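Budgetplanung fürs neue Jahr, Folge irgendwas. Bis Februar muss ich sagen, was wir an Robotertechnik kaufen wollen, und ich sitze immer noch vor derselben Tabelle. Ich schreib das jetzt hier mit, dann muss ich mich wenigstens beeilen. 1/14

17. September 2018, Stand der Dinge: drei Angebote auf dem Tisch. Eins von Vodo (Arme samt Steuerung), eins von Clarkska (nur Arme, Greifer extra) und eins von Pîrvu, das ich ehrlich gesagt noch nicht ganz verstanden habe. Elf Seiten, und der Preis steht auf Seite neun! 2/14

Die Aufgabe ist eigentlich überschaubar: Becher vom Tisch nehmen und in ein Fachregal räumen. Klingt nach Kinderzimmer, entscheidet bei uns aber über ziemlich viel Geld. 3/14

Bevor ich irgendwas bestelle, läuft das Ganze in der Simulation. Kostet mich Rechenzeit und Nerven, aber kein Blech. Und man merkt sehr schnell, welche Zeile im Angebot man übersehen hätte. 4/14

Bei mir war das die Greiferzeile. Ich hatte Standardfinger eingeplant und fertig. Dann hab ich mir mal das Regal aus der Nähe angeguckt, mit den Trennwänden und den Böden dazwischen: 5/14
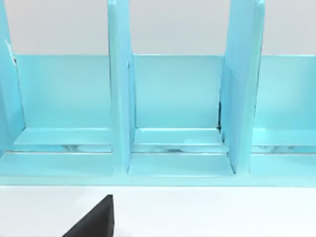 Das Fachregal in der Simulation, vorne ein Greiferfinger

Da muss der Finger samt Becher rein und ohne Becher wieder raus, ohne an der Trennwand hängenzubleiben. Schmalere Finger stehen bei Clarkska als Zubehör drin, 400 Euro das Paar. Bei Vodo sind sie dabei, dafür ist der Arm teurer. Also wieder zwei Spalten mehr in der Tabelle, juhu. 6/14

Zweite Frage, die mich seit Tagen beschäftigt: ein Arm oder 2? Mit einem komme ich locker hin, was das Geld angeht. Mit zweien muss ich beim Tisch sparen, und beim Tisch spare ich äußerst ungern (wer mal an einem wackeligen Gestell kalibriert hat, weiß warum). 7/14

In der Simulation rechne ich deshalb gleich mit beiden Armen. Einen weglassen kann ich später immer noch, einen dazudenken ist viel mühsamer. Becher, Regal und Holztablett stehen alle auf derselben Platte, und da wird das Thema Platzbedarf plötzlich sehr konkret. 8/14

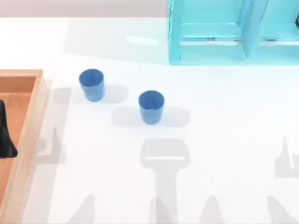
Für die Tischplatte hatte ich nämlich erst die kleine Variante drin, 60 Zentimeter tief. Zu knapp! Das Regal braucht hinten seinen Platz, vorne wollen die Arme sich bewegen, und an der Seite soll auch noch ein Tablett hin. Die nächste Größe kostet nicht mal viel mehr, nur die Lieferung wird lästig, weil sie nicht mehr durch unseren Aufzug passt. 9/14

Dann Licht. Stand in keinem der Angebote, hab ich selber auch vergessen. Helle Platte plus mehrere Lampen heißt Schatten in alle Richtungen, und die Kameraauswertung soll damit klarkommen. Ich setze jetzt einen eigenen Posten für Leuchten an und verteidige den bis aufs Blut. 10/14

Was ich außerdem dauernd zu niedrig ansetze: Kleinkram. Kabel, Adapter, Ersatzfinger, Halterungen, ein Satz Becher, der auch mal runterfallen darf. Beim letzten Projekt (intern hieß das Vavumora, fragt nicht) war das am Ende ein Posten, der mir richtig wehgetan hat. 11/14

Und Lieferzeiten, Leute. Pîrvu schreibt „bis zu 60 Tage“. Für mich ist das eine Zahl mit sehr viel Spielraum nach hinten. Wenn ich erst im Februar bestelle, kann ich das Frühjahr fast komplett abhaken. 12/14

Mein Favorit im Moment: Vodo, beide Arme, große Platte, Regal von der Stange. Die mobile Basis fliegt raus. Tut weh, die war schon so schön in der Tabelle eingefärbt. 13/14

Falls hier jemand mitliest, der Wartungsverträge vergleichen musste: Nehmt ihr den gleich im ersten Jahr dazu oder wartet ihr die Garantie ab? Der Posten ist bei mir noch leer und ich würde das Ding gern diese Woche abgeben. 14/14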